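Hornia Wrist Masks: README

Hello, and thank you for downloading this! Hornia is a small Python package that works out which parts of a wrist camera's view belong to the robot itself and which belong to the world, and hands that answer to whatever sits downstream (a planner, a policy, a depth filter, you name it). It began as one long script inside our control stack, Bridero, and grew until it deserved a home of its own. This file covers the package and the small set of labeled stills that ships with it.

What you get

The download has the masking code, a trained model, a command line tool for checking your own masks, and 2249 stills from wrist cameras, each with a hand-drawn outline of everything that moves with the hand. Of those, 516 are held back for testing. Please don't train on them, even a little, or your numbers won't mean much next to ours.

The stills were gathered in 9 different rooms, most of them ordinary kitchens and hallways with ordinary lighting, and we left the glare and the clutter in.

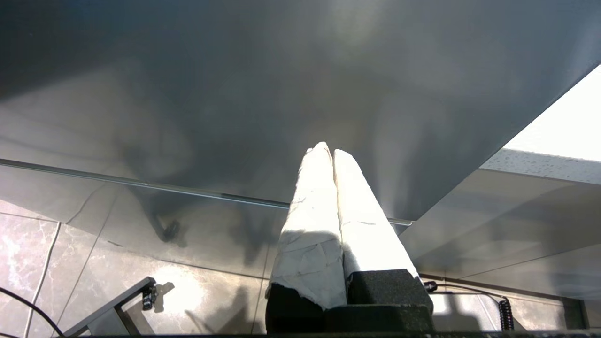 Self-masking sounds like a solved problem if you have a good model of your gripper, and for a long time we treated it like one. Bridero projected the CAD model into the camera, filled in the outline, grew it by a few pixels and moved along to something more exciting. Then people started wrapping their fingers, and the outline stopped matching. With creased off-white padding on both fingers and a ragged edge down where it meets the black blocks, there's no CAD file in the world that will give you the right boundary, and the strong light on the right finger washes it out while the lower part of the left one sits in shadow, so a simple color threshold won't rescue you either. Hornia uses the projected model as a first guess only, and lets the network move the boundary to where the pixels say it should be.

The second thing we spent a lot of evenings on is shine. A dark glossy panel with cloudy reflections across it is a hard thing to have filling most of your view, as is polished tile, and early versions of the model were very happy to call a soft highlight part of the hand. We label reflections as world, always, even when they are reflections of the gripper. Gallardo, our planner, wants to know what is attached to the arm, and a reflection isn't attached to anything. If your planner feels differently, there is a setting called keep_reflections, though you'd have to supply your own labels to go with it.

Getting started

Install the package into a fresh environment, then run hornia check on a folder of your own images. It writes a copy of each one with the mask tinted green. Look through them before you do anything else! I know it's tempting to plug the output straight into your controller, and I have done it myself, and I spent the whole next morning wondering why the arm refused to close on a mug. (The mask had swallowed the handle.)

If you have a calibrated camera, pass the calibration file with --calib. Without one, the tool falls back to a plain image model, which is slower to settle and noticeably worse at the fingertips when they are close together.

Label rules

Fingers, padding, tape and mounting blocks are all "self." Cables are the awkward case. A cable fixed to the hand is self for as far as you can follow it with confidence, and everything past that point is marked "unsure" and ignored in scoring. Cables lying on the floor or hanging by a wall are world. Each still was outlined by one person and checked by a second, with up to 2 rounds of correction.

Known problems

Very bright areas right beside a pale finger still confuse the model. So do transparent fingertips, which are missing from the training stills altogether. The Tindum viewer draws masks one pixel too far to the left on some screens; the saved files are fine, so trust those.

Questions and fixes

Pauline Rowbotham looks after the labels and is glad to hear about mistakes in them, however small. Send the still's number and a sentence on what looks wrong. Code changes are welcome too, and if you can include an image that fails before your change and passes after it, we'll get to it a good deal faster. The next round of label fixes goes out in October.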